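11/29/24

Slept until almost nine. Leftover pie for breakfast, standing up, then the dishes I had left in the sink. It rained in the night and the gutter over the back steps is still dripping where the seam gave out. I should have dealt with it in August when it was dry, and I wrote that down in August too.

Pallavi called at ten to ask if I was going anywhere near the stores. I said no. She said she was already in the parking lot outside Ulta and could not find a space, and did I want anything since she was going to be in line an hour regardless. I asked for the plain hand cream, the unscented one. My hands are bad this year, worse on the right, from the cold water mostly. She read me the prices of three kinds over the phone and I picked the middle one.

The main job today was the piano money. I have been putting it off since Mom's house closed and I wanted it settled before December. The estate account has 2,622 in it after the last water bill. The movers' quote to bring the piano here is 1,871, which includes the stairs at her end but not the tuning. Tuning is extra and they say to wait a few weeks for it to settle in the new room. So that leaves 751, and the rest of the storage bill comes out of that. I went over it twice on the back of an envelope and got the same number both times.

The other choice is to sell it. A man from two towns over offered 400 and would haul it himself. On paper that is the sensible thing. I can't play more than the first page of anything. But Mom played it most evenings after supper, and the bench still has her pencil in it, and I don't like the thought of some stranger opening the bench. I could take the pencil out. I know that.

I called my brother to see what he thought. He said do whatever I want, he doesn't have room. Then he talked for a good while about his basement. He has water coming in at the corner by the furnace and he has been down there with a shop vac three nights running. He wants to blame the neighbor's new driveway. I told him to look at his own downspouts first. He did not care for that, and I was in no position to say it with my gutter the way it is.

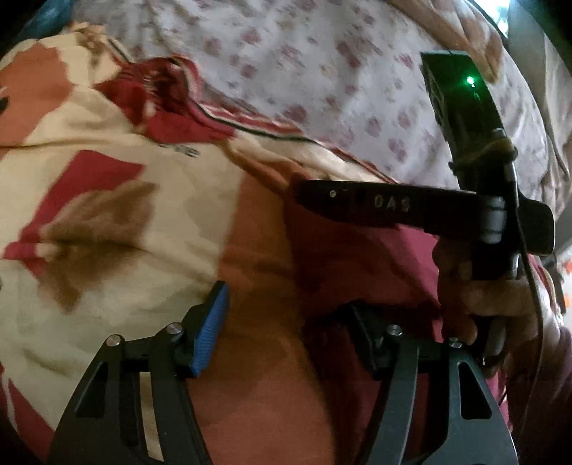

After lunch I walked down to the post office and back, the long way by the school. Cold and bright by then. The leaves are all down except the oaks. They have the wreaths up on Main Street already, one to every other pole, same as last year, and the one by the bank is hanging crooked, also same as last year. I mailed the two forms for the county and bought stamps. The clerk asked if I wanted the holiday ones and I said yes without looking, and they are snowmen, fine.

On the way home I stopped to talk to the woman at the corner house, whose name I have never got straight and it is too late now to ask. She lost her big maple in the October wind and is having the stump ground out. She was upset about the shade. She said her kitchen is a different color now with the light coming straight in. I have been thinking about that on and off since.

Measured the front room when I got in. The wall by the window takes 59 inches before it hits the radiator, and the piano is 58 and a bit. It would fit with nothing to spare, and I don't think it should be that close to the heat. The inside wall is better but the bookcase is there. The bookcase could go upstairs if I emptied it. I pulled out one shelf of books to see how long it would take and then sat down and read one of them for forty minutes, a paperback about a lighthouse family that I must have had since college. Somebody had underlined things in it. It may have been me.

Pallavi came by at four with the hand cream and a bag of her own she would not let me look in. She stayed for tea. I told her about the piano and she asked who in the house was going to play it. I said I might take lessons. She didn't laugh, she just asked with who. I said I would look into it. She thinks I should give it until New Year's before I decide, and pay the storage one more month. One more month is not very much money. She also ate the last of the pie, so that is done with.

She told me her daughter is home through the weekend and sleeping until noon, and has brought all her laundry and a boyfriend. The boyfriend is polite and eats only certain things. There were eleven at their table yesterday -- one more than they had chairs for, so Pallavi sat on the step stool. I had been invited and said I was tired, which was true. I think next year I will go.

Supper was turkey soup. Too much pepper. I put up two quarts in the freezer and wrote the date on them this time.

Called the storage place before they closed and told them to keep it through December. Then I left a message with the movers saying I was still interested and would let them know. The man who offered 400 I have not called back yet. I'll do it Monday.

Hand cream is good. Bed at ten.

Recent entries
The county forms, again
First frost, and the tomatoes
Closing day at Mom's
What was in the hall closet
Gutter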